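Forum Stadaleck > Vie du quartier > Déchets et tri

Sujet : Compost collectif, vous y croyez ?

waltine_67
La mairie nous promet un composteur par îlot à partir d'avril. Budget annoncé : 3000 euros pour 25 foyers. Je demande à voir. Qui retourne le tas, qui vérifie ce qu'on y jette ? Dans le dépliant, pas un mot là-dessus.

Georges Issa
On en a un rue Moriarty depuis deux ans et ça marche. Il faut du broyat, c'est tout. Les odeurs dont tout le monde parle, je les attends encore.

waltine_67
Tu habites au quatrième, Georges. Demande au rez-de-chaussée.

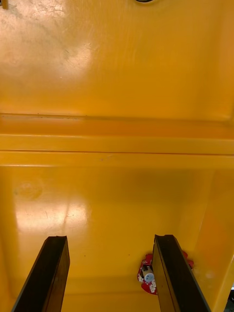 stisus
Le broyat, parlons-en. La commune en livre quand elle y pense, et entre deux livraisons les gens vident leurs épluchures telles quelles. Pour le stockage à la maison, même flou : on nous recommande un seau « facile d'entretien ». Le plastique jaune brillant, ça fait propre dans le catalogue, mais regardez les traînées grisâtres sur la paroi du fond et dites-moi que ça reste neuf. Et je n'ai toujours pas vu un seul chiffre sur le tonnage détourné des ordures.

Sawsan Rawashdeh
Des traces sur un bac, franchement, on s'en remet. Un coup de vinaigre blanc et on n'en parle plus. Par contre d'accord pour les chiffres, je les ai demandés par courrier – pas de réponse.

Georges Issa
Vous voulez des statistiques pour des peaux de carottes...

stisus
Pour 3000 euros, oui.

waltine_67
Pareil. Et si la taxe baisse grâce à ça, je paie ma tournée. Sawsan, tu peux mettre ton courrier ici ? On serait plusieurs à le renvoyer.

Sawsan Rawashdeh
Je le retape ce soir, je n'ai gardé que la version papier.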